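Notes from the robot good practice meeting, August, written up by me (Maxine) because Loukia had her hands full with the rota.

**Present:** Danai Tsoukalas (chair), Vangelis Karagiannis, Anastasia Pappas, Loukia Stamatopoulos, Maxine Whitcombe
**Apologies:** Stefanou, who'd like the final wording by email

**1. Last month's actions**

All closed apart from the stop button labels. Vangelis has the labels but hasn't stuck them on, and he promises they'll be up before we meet again. Danai asked that we stop writing "ongoing" next to things, so I haven't!

**2. Working near the sink**

We spent ages on this one, and I think it was worth it. 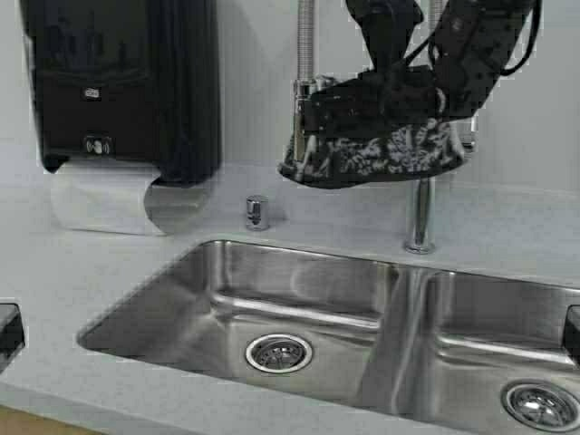

My worry has always been what counts as "near water", as the Gandum draft only talks about wet floors and leaves worktops out altogether. I said the rule should cover anything the arm holds up over a basin, and fabric most of all - a patterned pouch hanging in the gripper by a spring-hose tap is just the sort of job I mean. Anastasia agreed and wants the tap left alone by people while the arm is reaching across it. Vangelis thought that was a bit strict, but came round once we'd added "unless the arm is stopped".

Agreed wording: *No one runs the tap while the arm is over the sink. Stop the arm first, then say so out loud.*

We also agreed to keep people 400 mm back from the counter while the arm is moving. Danai would have liked more, but there's the walkway to think of.

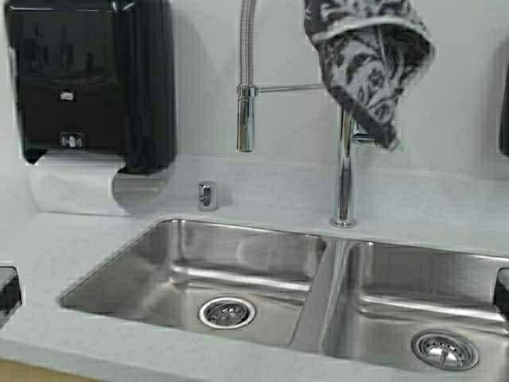

Loukia asked who checks the sink area before a run. At the moment it's whoever gets there first, and I admitted I've skipped it myself once or twice when we were behind. From now on it's the operator's job, and their initials go on the sheet. If the sheet isn't signed, the run doesn't start.

**3. Table work and grip checks**

Anastasia has been reading the Skodetti guide and likes its bit on soft or bristly things, which says to begin with the lightest grip and go up in small steps. We're going to copy that more or less as it stands. She'd also like glassware listed separately in our own rules, with a note that the operator decides before the run whether it stays out or gets put away.

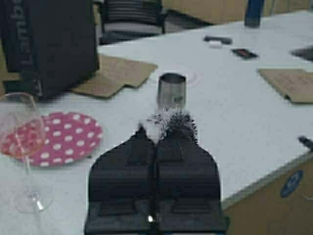 Vangelis brought up breaks. He reckons 2 hours at the controls is too long and that people get sloppy towards the end (I certainly do). We settled on a 15 minute break after each hour, and it's a proper break - no writing up logs with a sandwich in the other hand.

Danai wasn't keen on losing the time but nobody else objected, so it goes in.

**4. Servicing**

Berkus want a full service every 4000 cycles. Loukia will keep the tally and warn us well ahead, as last time we only found out when the engineer rang.

**Actions**

- Vangelis: stop button labels up
- Anastasia: draft the grip and glassware section
- Loukia: new check sheet with a space for initials, plus the cycle tally
- Maxine: send the sink wording to Stefanou
- Danai: book the small room again, 10 am start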